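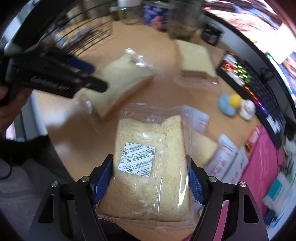
Vorlesung Robotik und Automatisierung, Teil B
Kapitel 7: Programmieren durch Vormachen
Skript zur Vorlesung und Vorbereitung auf das Praktikum
Stand: 31.01.2024

7.1 Einordnung

In den Kapiteln 5 und 6 wurde die Bewegung eines Arms aus einem Modell berechnet: Zielpose, inverse Kinematik, Bahnplanung, Regelung. Das setzt voraus, dass sich die Aufgabe als Folge von Posen aufschreiben lässt. Bei starren Werkstücken in bekannter Lage geht das gut. Bei Folien, Beuteln, Textilien oder Lebensmitteln ist der Aufwand für ein brauchbares Modell meist höher als der Nutzen.

Beim Programmieren durch Vormachen (engl. learning from demonstration, auch imitation learning) führt ein Mensch die Aufgabe mehrfach aus. Aufgezeichnet werden Beobachtungen und Aktionen. Aus diesen Paaren wird eine Strategie (Policy) gelernt, die für eine neue Beobachtung eine Aktion ausgibt.

Bezeichnungen in diesem Kapitel:
o(t) Beobachtung zum Zeitpunkt t, meist Kamerabild und Greiferöffnung
a(t) Aktion zum Zeitpunkt t, meist Sollpose des Greifers und Öffnungsweite
Episode eine vollständige Ausführung der Aufgabe von Anfang bis Ende

7.2 Drei Arten der Demonstration

a) Kinästhetisches Führen
Der Arm wird in Schwerkraftkompensation geschaltet und von Hand bewegt. Gelenkwinkel liegen direkt vor, eine Umrechnung entfällt. Nachteile: Die Hände der führenden Person verdecken häufig das Kamerabild, schwere Arme lassen sich nur langsam führen, und zwei Arme gleichzeitig zu führen ist für eine Person kaum möglich.

b) Fernsteuerung (Teleoperation)
Eine Person bedient ein Eingabegerät, der Roboter folgt. Üblich sind Leader-Follower-Anordnungen mit einem baugleichen oder verkleinerten zweiten Arm, daneben VR-Controller und 3D-Maus. Die aufgezeichneten Bewegungen sind für den Roboter sicher ausführbar, denn er hat sie bereits ausgeführt. Nachteile sind die Verzögerung, die fehlende oder schwache Kraftrückmeldung und der Bedarf an einem Roboter für jede Aufnahme.

c) Handgeführte Greifer
Die Person hält den Greifer selbst in der Hand, bei zweihändigen Aufgaben je einen links und rechts. Am Greifer sitzt eine Weitwinkelkamera, die Backen und Objekt sieht. Ein Roboterarm ist bei der Aufnahme nicht beteiligt. Die Kontaktkräfte sind über den Griff teilweise spürbar, das Arbeitstempo liegt näher am gewohnten. Dafür muss die Pose des Greifers nachträglich geschätzt werden, und nicht jede Handbewegung ist mit dem späteren Arm erreichbar.

Für das Praktikum wird Variante c verwendet.

7.3 Beispielaufgabe: verpackte Brotscheiben umsetzen

Einzeln verpackte Scheiben Toastbrot liegen auf einem Tisch und sollen an eine Zielposition gebracht werden. Die Aufgabe ist für Menschen trivial. Für eine modellbasierte Lösung sind vier Punkte unangenehm:

Die Verpackung ist durchsichtig. Tiefenkameras liefern auf klarer Folie lückenhafte oder falsche Werte, Glanzstellen wandern mit dem Blickwinkel.

Das Brot gibt nach. Eine zu hohe Schließkraft drückt die Krume zusammen, eine zu geringe lässt die Folie zwischen den Backen rutschen.

Der Greifpunkt ist mehrdeutig. Wird nur die Folie gefasst, hängt die Scheibe im Beutel und pendelt. Wird über den Rand der Scheibe gegriffen, bleibt die Lage stabil, aber die Backen müssen genauer ausgerichtet sein.

Der Inhalt verschiebt sich. Ein kleines Päckchen mit Sauerstoffabsorber im Beutel liegt mal auf der Scheibe, mal daneben. Die Strategie soll davon unabhängig funktionieren.

Im gezeigten Griff fassen zwei schwarze Backen mit blauen, strukturierten Fingerauflagen den unteren Teil des Beutels. Die Folie ist dort zerknittert. Für die Bildverarbeitung heißt das: Die Kontur des Beutels taugt nicht als Merkmal, die Kante des Brotes schon eher.

7.4 Datensatz und Aufzeichnung

Der Kursdatensatz trägt den Namen Dranix und wurde mit der Aufnahmesoftware Irnex erzeugt. Er enthält 198 Episoden. Gespeichert werden je Episode:

Bildfolge je Greifer
Öffnungsweite je Greifer
Zeitstempel aller Ströme
geschätzte 6D-Pose je Greifer
Vermerk gültig oder ungültig

Die Kamerabilder haben wegen der Weitwinkeloptik eine starke Verzeichnung, gerade Tischkanten erscheinen gekrümmt. Für die Posenschätzung wird die Verzeichnung mit dem Kameramodell aus Kapitel 3 berücksichtigt. Als Eingabe der Policy werden die Bilder unverändert verwendet.

Die Pose wird aus den Bildern und den Daten der Inertialsensoren bestimmt. Dieses Verfahren braucht Struktur im Hintergrund. Ein leerer, einfarbiger Tisch vor einer weißen Wand führt schnell zum Verlust der Lokalisierung. Gläser, Tastatur, Monitor und Kleinteile am Tischrand stören daher nicht grundsätzlich. Problematisch sind wechselnde Bildschirminhalte, sobald sie einen großen Teil des Bildes einnehmen.

Bewegungsunschärfe tritt bei schnellem Annähern auf. Einzelne unscharfe Bilder sind unkritisch. Ist die Folge über den ganzen Greifvorgang unscharf, gilt die Episode als ungültig.

7.5 Lernen der Strategie

Im einfachsten Fall (Behavioral Cloning) wird der Abstand zwischen vorhergesagter und vorgemachter Aktion minimiert:

L = Summe über t von || pi(o(t)) - a(t) ||²

Zwei bekannte Schwierigkeiten:

Fehlerfortpflanzung. Eine kleine Abweichung führt zu einer Beobachtung, die in den Daten nicht vorkommt, dort wird die Vorhersage schlechter, die Abweichung wächst. Gegenmaßnahmen sind Demonstrationen mit absichtlich ungünstigem Start und das Vorhersagen ganzer Aktionsfolgen statt einzelner Schritte.

Mehrdeutigkeit. Greift eine Person die Scheibe einmal von links und einmal von rechts, mittelt der quadratische Fehler beide Wege. Der Mittelwert führt unter Umständen genau zwischen die beiden Lösungen. Abhilfe schaffen Modelle, die eine Verteilung über Aktionen darstellen, zum Beispiel Diffusionsmodelle (Kapitel 8).

7.6 Hinweise zum Vormachen

Zu Beginn jeder Episode beide Greifer ganz öffnen und kurz ruhig halten.

Nur mit den Backen arbeiten. Die Finger der Bedienperson berühren das Objekt nicht.

Die Kamera beim Greifen nicht vom Objekt wegdrehen. Was die Kamera nicht sieht, kann die Policy nicht verwenden.

Startlage der Scheiben zwischen den Episoden ändern, auch die Drehung.

Misslungene Griffe dürfen korrigiert werden, solange die Korrektur selbst sauber ausgeführt ist. Solche Episoden bleiben gültig.

7.7 Praktikum

Gearbeitet wird in Gruppen zu 2 Personen am Messplatz Kälin. Jede Gruppe nimmt 10 eigene Episoden auf, prüft sie und ergänzt damit den Kursdatensatz. Training und Auswertung laufen auf dem Rechner Funico, Zugangsdaten stehen im Kursordner.

Abzugeben sind:

1. die Episoden im vorgegebenen Format, mit Gültigkeitsvermerk
2. ein Diagramm der Greiferöffnung über der Zeit für eine gültige Episode, mit markiertem Kontaktbeginn
3. ein Vergleich der Policy mit und ohne eigene Episoden
4. eine Seite Text zu den beobachteten Fehlgriffen

Die Referenzepisode im Kursordner umfasst 1.923 Bilder. Wer das Einlesen testen möchte, sollte mit dieser Datei anfangen und die Länge aller Ströme vergleichen. Weichen die Längen voneinander ab, liegt der Fehler fast immer bei der Zuordnung der Zeitstempel (siehe Abschnitt 3.4).

Literatur und Folien zu Kapitel 8 werden im Kursordner bereitgestellt.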